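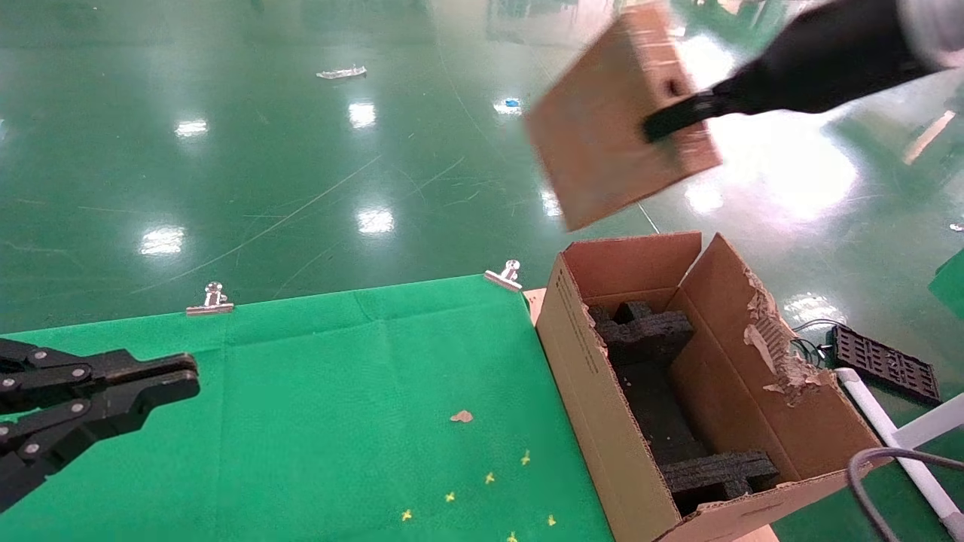 1/ Good morning from the green table! Nobuhle Magagula asked how we keep the two-arm box cell running, and my answer got long, so you're all getting it as a thread.

2/ Cloth first. I pull it flat and put binder clips on the edge, nice and snug. A wrinkle under a fingertip can throw off a pick, and I've lost whole afternoons to one (don't ask me about the first week of November).

3/ Then the fingers. Every 385 cycles I wipe the pads and go over the pivot bolts on each link by hand - just a gentle check, no leaning on the wrench. Halldóra Frandsen taught me to do both sides in the same order every time, and bless her for it.
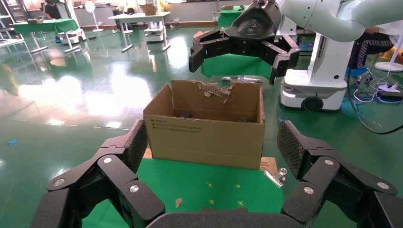
4/ Boxes wear out too, poor things. Once the back edge is ripped down to the corrugated layers like this one, a gripper can grab a loose strip and think it has the wall. We allow up to 7 more runs after the first tear, then swap.

5/ Last thing is the hanging gripper. Jaws open, bring it down slowly over the box, and watch the gap at the rear wall. If it looks tight, re-teach the height before you do anything else.

6/ Log it all, even the boring days! My notebook is up to entry 748 and I still flip back through it more than I'd like to admit.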